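Plattner Tablets

The Plattner tablets are a group of inscribed clay tablets recording arithmetic, land measurement and observations of the Moon. They were recovered from a storage room at Odent, a settlement mound on the lower course of the Rirnura River, and take their name from the Plattner Collection, where they have been kept since the end of the excavation. The group consists of 70 catalogued tablets, joined from 698 fragments.

Discovery

The storage room lay under a collapsed roof, which had sealed its contents. Most of the tablets had fallen from shelves along the north wall and broken on the floor. A smaller number were found in a jar — these are the best preserved. Excavators lifted the fragments in blocks of soil and separated them later, so the original order on the shelves is only partly known.

Contents

More than half of the tablets are school exercises. They include multiplication tables, lists of reciprocals and problems on dividing a field among heirs. Several are written in two hands, with a model text on the left and a pupil's copy on the right.

The land texts give the sides of irregular plots and work out their areas by averaging opposite sides. This method is accurate for rectangles but gives too large a result for most other four-sided shapes. One tablet corrects the result by a fixed amount, and the source of the correction has not been explained.

The lunar texts list the first evening on which the new crescent was seen, month by month. Cloudy evenings are marked with a separate sign. Two of these tablets also give predicted dates beside the observed ones.

Interpretation

Early studies treated the lunar texts as temple records. Later readers connected them with the school, pointing out that the same hand appears in both groups. The Ludero edition, now the standard one, prints the two groups together and numbers 2,992 lines of text. 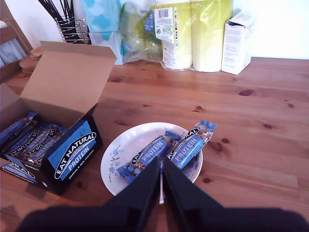 Staff writer, history of science section

Whether the predicted dates were calculated or copied from an older list remains open. The intervals repeat in a pattern that would fit a simple rule of alternating long and short months, but the breaks on both tablets fall where the rule could be tested.

Conservation

The tablets were baked unevenly when the building burned, and some surfaces still shed salt. They are stored in dry cabinets and are not lent. Casts of the better preserved pieces are on display at Odent.

See also: Clay tablet; History of arithmetic; Lunar calendar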